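Clelley Robotics Club (after-hours account)
Posts from the thread, oldest first

1/ It's Thursday, it's 6:40 pm, and I have once again volunteered to write up the club's simulation project in public so that we are forced to finish it. Follow along or mute me, both are reasonable.

2/ Quick background. Our spring project is a pick-and-place challenge in simulation. Each team gets a virtual arm, a virtual room and a list of instructions like "put the bowl near the back of the table." The arm has to do it. The arm has opinions.

3/ We are doing it in sim this year because last year we did it on hardware, and the club's entire budget went into replacement fingertips. Virtual fingertips are free. I have checked the invoice several times for the pleasure of it.

4/ Teams are two people each. I got paired with Tadeo Cabral, who writes beautiful code and names every variable after a pasta. If our planner crashes, the error message says "rigatoni is None."

5/ Step one was building scenes. The rules say the objects should be "varied in shape and drawn at random from the asset library." Valdemar Eyvindsson wrote the randomizer. Valdemar believes in true randomness the way other people believe in vitamins.

6/ So we don't get blocks. Every other tutorial on the internet gets blocks. Colored cubes, in a row, on a nice gray plane.

7/ I asked Valdemar if we could weight it toward cubes. He said the real world isn't weighted toward cubes. I said the real world isn't weighted toward crocodiles either. He wrote that down, and I don't think it was in my favor.
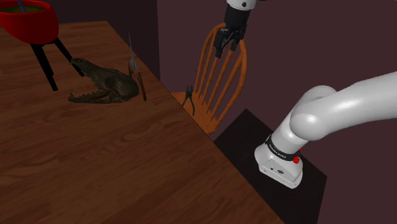 Scene draw for our team. Soup, crocodile, knife, good luck.

8/ The bowl is the target. We didn't pick the bowl. The bowl is on a stand with skinny legs, it's full of something green, and the crocodile's snout is practically touching one of the legs. Tadeo looked at it for a long time and said "well, the chair's nice."

9/ The chair is nice. The chair is also right under the gripper in the starting pose, so our first path plan treated it as the main event. We spent most of an hour on a robot that wanted very badly to be involved with a chair.

10/ Fix for that, if you're doing something similar: we had the furniture loaded as visual only, no collision shape. The planner couldn't feel it, so it went straight through the spindles like a ghost with an errand. Check your collision meshes before you blame your math. I blamed Tadeo's math for 20 minutes and owe him a burrito.

11/ Then the crocodile. We turned on a convex hull for everything, which is the lazy setting, and it shrink-wraps each object in an invisible lump. With the mouth open like that, the lump fills in the whole mouth. It also swallowed part of the stand. According to the physics engine, the crocodile and the bowl stand were occupying the same space.

12/ When two things occupy the same space, the engine gets upset and separates them. With enthusiasm. We pressed play and the bowl left the building.

13/ Nahuel Figueroa, two desks over, asked if that counted as moving the bowl. It does not. He has asked this about five different runs now and I think he's building a legal case.

14/ Proper fix was splitting the crocodile into smaller hulls, so the jaws are separate from each other and the mouth is open space again. Slower to simulate, much calmer. We could press play and everything just sat there. I've never been so happy to watch nothing.

15/ Grasping next. A two-finger gripper and a round shiny bowl are not natural friends. Tadeo's plan is to pinch the rim. My plan was to grab a leg of the stand, which I maintain was bold, and which Tadeo maintains was "a way to find out where the crocodile is."

16/ We're going with the rim.

17/ Scoring, for those asking in the replies: up to 3000 points per scene. You lose points for touching anything you weren't told to touch, for dropping the target, and for time. Emiliano Zapata's team holds the club high at 2595 and he has mentioned it only every time the door opens.

18/ His scene was a mug and a book, by the way. A mug! With a handle! I'm not bitter, I'm just typing it out so it's on the record.

19/ Someone asked why the knife is standing up. The randomizer picks a pose as well as an object. I filed a ticket titled "knife" and Valdemar closed it with the comment "knife." We have a very efficient workflow.

20/ Our adviser, Mr. Henríquez (Cristóbal to the seniors, Mr. Henríquez to anyone who still needs a grade), stopped by, read our log, and asked what "penne_offset" was. It's the distance from the wrist to the fingertips. He asked us to rename it before the demo. Tadeo is in mourning.

21/ Where we are at 9:15 pm: the arm gets over the table without visiting the chair, comes down on the near side of the rim, and closes. Then it lifts, and the bowl tips, and we all say the same word. Friction is next on the list, and after that the lift speed, which I set on day one and have been defending ever since.

22/ Going home. Tadeo has left a run going overnight with a different lift speed and won't tell me what he changed it to. Will post the number if it's good. If it isn't, please enjoy these older posts.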